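Fernon Kitchen Notes
Tuesday, June 13, 2023

Clearing out the kitchen this week before the worktop people come back. Posting as I go so I remember what went where.

The white gloss top from Ellar has been in for 32 days. It looks good but it shows every mark. You wipe it, the light comes in from the window and there's another smear.

Rule for now is that the back edge is for things waiting to be put away. Tub, cup, water bottle. The front stays free for working on.

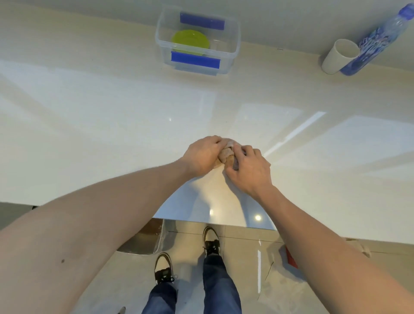

I've gone over to clip-top tubs for nearly everything. The ones with a latch on each side stay shut in a bag. The old press-on lids from Mussa never did.

Lids are still the main problem. I had a drawer full and most of them fitted nothing, so I gave it 30 minutes on the kitchen timer and matched up what I could. The rest went in the recycling.

Paper cups are going in the tall cupboard from now on. They were £4.38 for a sleeve at the Sornlow shop and they only come out when we have people round.

Still to do: under the sink, the tea towels, the shelf over the fridge. Sealant gets redone in July so that corner can wait.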